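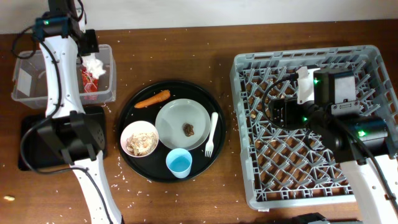
Clearing the table, two arms, a lot of rice.

Bench Tips: Picking Grippers for Kitchen Chores

Before you spend money on fingers, spend an evening on rice. It costs next to nothing and it humbles every gripper equally.

Lay out a real meal. Foam blocks flatter everybody. A plate, a cup, a fork and a carrot will tell you more than the spec sheet, and the fork will tell you most of it, none of it polite.

Start with the Neno fingers if you have them. They're narrow and stiff, good on cup rims and cartons. On a flat fork they scrape along the tabletop like a bad waiter. The Ustex pair is wider and softer and does better on plates. Mine came out of the box with one pad on crooked, so check yours.

Give each arm its own side. Trash bin by the left one, dish rack by the right one, tray between them. I ran it the other way around for most of October and got very good at untangling elbows.

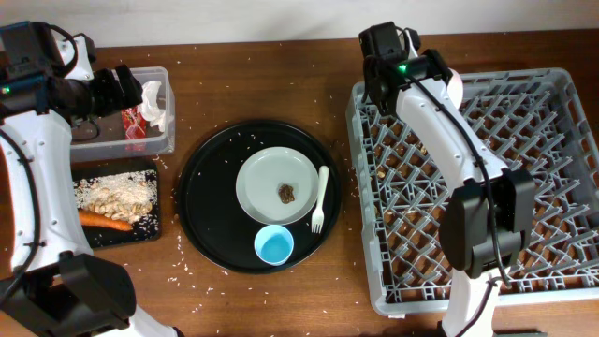 Leave slack in the cables, then tape down half of what you left. A loop that looks fine at rest will find the bin the moment the arm reaches across.

Crumpled napkins are easy, so don't let them pad your score. Märta Haugen keeps a separate tally for them, marked "gifts."

Slow the close. I run the Gromis controller at 30 percent for anything breakable and full speed for carrots, which don't complain. The Abou Zeid controller has smoother stops, but its menu was laid out by someone who hates menus.

Log your tries. At 2,000 closes the Neno pads were shiny. The Ustex pads made it to 2,930, and I'd already promised people 3,000.

For the rice itself, use a hand brush and a dustpan. I've tested this thoroughly.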